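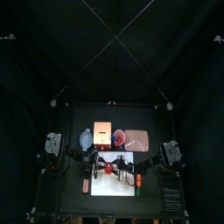 Teleop or hand guiding for two arms?

skoltavden
I've got 2000 demos by remote control now and I love it! Hand guiding wore me out, and my own arms kept getting into the camera view.

zidano_10
Disagree. For small round parts I want to feel the contact. Over a remote link I squeeze too hard every time.

skoltavden
Fair – but try watching the wrist view while you drive. It changed everything for me. 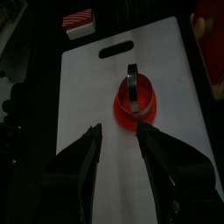
Wrist view, fingers open at the red base with the metal ring

Orla Horgan
Ooh, great angle! Do you throw out the slow demos?

skoltavden
Only the ones over 8 seconds of hovering.

zidano_10
I'd keep those. Hesitation is data too. Still, I'll give the wrist view a go Thursday.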